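How do I make a tribute post for a late parent who was a performer, without upsetting the fans?

Asked by Yaqin Liang
Last updated: January 2025

Hello everyone. I hope this is the right section of the site. English is my second language, so please excuse me if some sentence is strange.

My mother was an actress. She was not world famous, but for many years she played the older sister in the television serial Kamolrat, and people from our region still recognize her face. She passed away in September after a long illness. Her birthday is coming and I would like to share something on my own page, because the channel and the fan club will surely post something too, and I feel that the family should not be silent.

My problem is the following. I have two photographs I like very much. One is a publicity portrait, made by the studio when she was young. The other is a private one from our kitchen, she is laughing and has no makeup. My brother says the private picture is not suitable, because she was always careful with how she looked in public. My aunt says the opposite, that everybody has seen the portrait already.

Also I do not know these things:

Must I ask permission from the studio for the portrait? It is an old print and it has a stamp of the photographer on the back.

Should I close the comments? When she died, there were many kind words, but also people who wrote about her divorce, and one account which pretended to be me and asked for money for a "memorial fund". There is no such fund.

And how long should the text be? I wrote a long one and it became almost her whole life. I think it is too much, but when I cut it I feel guilty.

Thank you for reading. Any experience is welcome, also from people whose parent was not in show business.

Answer from Darragh Ní Mhurchú
Marked as helpful by the person who asked

I am sorry for your loss. My father was a singer with a dance band and after his death I had nearly the same questions, so I will tell you how I did it. I am also not writing in my first language, so we are equal in this.

About the portrait. The person who owns a print is usually not the person who owns the rights. The photographer or the studio may still have them, even when the picture is old. In my case I looked for the name on the stamp, and the business had been taken over by a company called Hevdale. I wrote them a short email and explained that it was for a birthday remembrance, with no sale and no advertising. They answered with a yes and asked me only to put the name of the photographer under the picture. It took two weeks, so please write early. If you receive no answer, it is safer to use the private picture, provided that you or someone in the family took it. I am not a lawyer and the rules are different in each country.

About your brother and your aunt. I would not decide by voting. I would ask what your mother did with the kitchen picture when she was alive. Did she keep it in an album, did she show it to guests, did she ever ask you to throw it away? My father hated every picture in which he wore his glasses, so I never post those, although I like them. If your mother showed the picture with pleasure, I think you can do the same. If your brother is still against it, you can send it privately to the relatives and use the portrait for the public.

About the comments. You do not need to choose only between open and closed. On most services it is possible to limit them to people who follow you, and to hide comments with certain words. I put in the name of my father's first wife and some words about money. I also asked my cousin to look at the page in the evening, because I did not want to read everything alone on such a day.

The false account is more serious. Report it again before the birthday, even if you reported it already, and include the address of the profile and not only the name. Ask the fan club to report it as well. In your post you can write one calm sentence, for example: "Our family does not collect money in her name." I would put it at the end, so the post does not begin with something ugly.

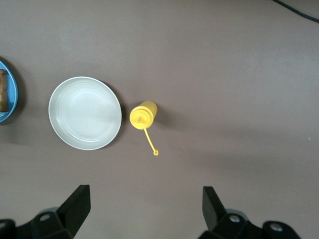 For the length, I would choose one memory. I also had a very long text at first, with the years of all his tours. Then I kept only the part where he sang in the car with the windows closed because he was afraid to catch cold before a concert. People wrote to me about that for a long time. The long version I printed and put in a folder for my children, and I would suggest you do not delete yours. You can use another part of it next year. There is no need to say everything on the first birthday.

One small practical matter: write the text in a normal document first and save it. I lost my first version when the application closed.

Answer from a guest

just post both pics, its your mom and your page. swipe format, portrait first then the kitchen one. I used to watch Kamolrat with my grandma, the older sister was the best one in it. people will love it. turn off comments if they get mean

Answer from a member

I can add something about the fan club, which the others did not discuss much.

I help with the page of a small club for a stage comedian. When the family posts at a different hour than we do, sometimes the followers think there is a conflict, and there are silly discussions. It is very useful for us if the family writes one day before and says what they plan. You do not need to show the text. A message such as "I will post in the morning, please wait until then" is enough, and every decent club will respect it.

Please also check if the television channel has a person for the press. We had a case where the channel used a family picture which they copied from the daughter's page, and it appeared later in a magazine, cropped, with a wrong date of birth. She had to write to them several times before it was corrected. If you post the kitchen picture, you should expect that it can be copied by others. For some families this is no problem and for others it is painful, so it is good to think of it before.

I do not agree that you should put a sentence about money in the post itself. In my experience it makes readers curious and they start to ask what happened. I would write it in the profile text at the top of the page, where it stays visible also after the birthday.

Comment from Yaqin Liang

Thank you to all three. I found the kitchen picture in the album of my mother, and she had written the year on it with her own hand, so my brother has agreed. I have sent an email about the portrait and I am waiting. I will write to the fan club tonight.

We use cookies to remember your settings and to count visits. By continuing to read you accept this.
Contact | Copyright Climevico community help | Back to top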